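The Inventory at Otavgate

The notice of closure reached the Otavgate Municipal House of Provisions on Jul 20, 2019, by ordinary mail. It stated that the institution would cease to operate in October, that all goods would be sorted and labeled before that time, and that Mr. Cornel Văduva, Senior Keeper, would be responsible for the correctness of the labels.

Mr. Văduva read the notice twice and placed it in the tray. He had served the House for most of his working life. In that period he had signed for 3,506 deliveries and had refused one, a consignment of pears from Zurthorpe that had been entered in the papers as plums. The matter was still under review.

An assistant was assigned to him from the regional office. Her name was Oana Stanciu, and she arrived with a suitcase, a box of black pens and a copy of the Famon Rules for the Separation of Foodstuffs, 954 pages, with the appendix on nuts removed.

"The appendix was withdrawn," she said.

"On what grounds?"

"It was felt to be premature."

They began in the east room, where the baskets were kept. The House owned 300 of them, and each had to be given a purpose in writing. Under the Rules a basket without a purpose could not be transferred, and a basket that could not be transferred could not be struck from the register. Ms. Stanciu wrote the labels. Mr. Văduva laid them flat beneath the baskets on the long tables, stepped back, and returned to straighten them.

For the first weeks the work proceeded without incident. Onions were assigned, then roots, then bread. A disagreement arose over rhubarb, and both parties submitted statements. The regional office replied that rhubarb was to be considered absent.

It was the fruit that delayed them. The last director, a Mr. Pinheiro, had left behind a display collection made for the instruction of schoolchildren, and over the years it had become mixed with the real stock. There were wax apples among the apples. There were plaster figs. In the lower drawers lay toy bananas of great brightness, which no child had been permitted to touch – the rule was posted on the door – and which had therefore kept their shine.

"These can't go under fruit," said Mr. Văduva.

"They were bought as fruit," said Ms. Stanciu. She had the receipt, and it came to 1,500 in the old currency. Under description a clerk had entered one word.

He took the receipt to the window. The clerk's hand was his own. He remembered neither the day nor the purchase, but he knew the way the letters leaned, and he knew that he had been young and in a hurry when he made them.

"An error of the office," he said at last.

"Do you wish to record it as such?"

He did not answer at once. In the yard a cart was being loaded with scales and brass weights, and two men were arguing over the order in which they should go. He thought of the pears from Zurthorpe, standing in the rain while he compared them with the paper. The driver had offered him one to taste. He had declined – tasting was not a procedure.

"Write the label," he said. "Small letters. The plain word."

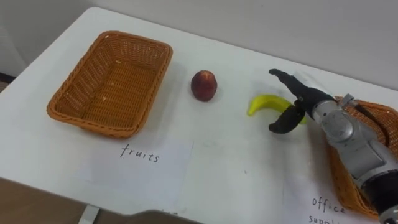

What belongs in a basket marked for fruits when the fruit itself is a toy? Under the Famon Rules, the article follows the name under which it was received, and a toy banana received as fruit is to be placed with the fruit.

Ms. Stanciu read the passage aloud from the chapter on doubtful goods, and read it again at his request. Mr. Văduva asked whether there was a footnote. There was a footnote. It referred the reader to the appendix on nuts.

They worked until the lamps were lit. The wax apples were entered, and the plaster figs, and a melon which on inspection proved to be a lamp and was passed to another department. Toward evening Mr. Văduva requested a fresh form and asked that it be dated. In the space for the subject he wrote: pears, Zurthorpe, refused. In the space for the decision he wrote that the refusal was withdrawn, and that the goods should be admitted upon arrival.

"They'll have spoiled long ago," said Ms. Stanciu.

"That is for the receiving desk to determine."

She stamped the form and put it in the tray, on top of the notice. Then she uncapped another pen and asked him how he would like to proceed with the vinegar.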